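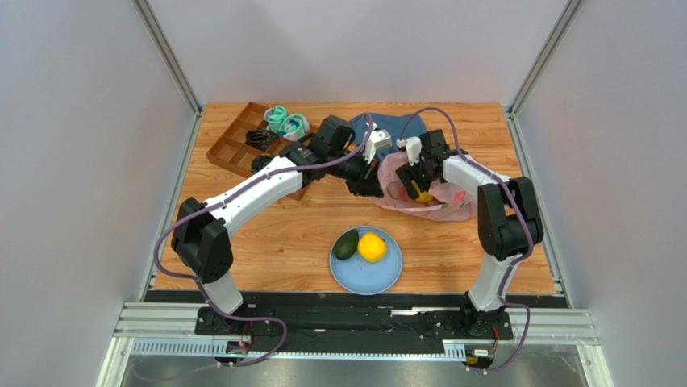
A wooden tabletop with visible grain and a few darker knots.

Knots in wood are the darker, rounder spots left where a branch once joined the trunk, and they have been loved and grumbled over by woodworkers for a very long time. As the tree grows thicker, each new layer of wood wraps around the base of the branch, so the grain bends gently to either side of it. A knot from a living branch stays tight, while one from a dead branch may loosen and drop out of the board.

In the hill town of Rernenine, sawyers traditionally sort their boards by knots each August, and the plainest ones go to the Nasar workshop, which keeps around 100 of them drying under its long roof.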